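Reviews > Home > Beds & Bedroom

Hendeo upholstered bed with Kudo summer duvet: my opinion after half a year

I bought the Hendeo bed in April, when we moved to a smaller flat in Tidham and the old bed did not fit through the door. I paid 217 for the delivery and assembly together, which I found expensive, but the two men needed only one hour and took the boxes away with them.

First the good things. The base does not make noise. My old bed had slats which moved every time I turned over, and I woke up from it. With the Hendeo I sleep the whole night. The height is also comfortable for me, I can sit on the side and put on my socks without bending too much. The shop says that it can carry 200 kilos and I have no reason to doubt it.

The cloth on the outside is easy to keep clean. I go over it with the small brush of the vacuum cleaner every second week. Once I spilled tea on the corner and with lukewarm water and a little soap the stain went away, but I had to rub quite long.
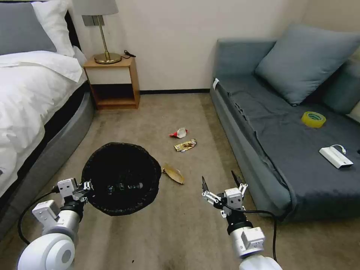 The bed with the white duvet, and the nightstand with its lamp next to the wall.

Now the less good things. The bed is wider than I expected, because the size on the website is the size of the mattress and the padding is not included. Please measure with the padding! In a small bedroom you will notice it each time you want to walk past. Also the instruction booklet is only pictures, and for the middle support I could not understand them when I wanted to tighten it again in summer. I wrote to Hendeo and they answered after nine days, politely, but with the same booklet attached.

The Kudo duvet I ordered at the same time. It is light and it washes well at 40 degrees, although it needs a long time to dry on the rack. For winter it is too thin in my opinion, and I will add a blanket from Trureo which I already have.

The bed did cost about 1000 without the mattress. For this price I would like a better booklet and the right measurements on the website. For the sleeping itself I am satisfied, and I would buy it again in the same colour.

Four stars from five.

10/24/25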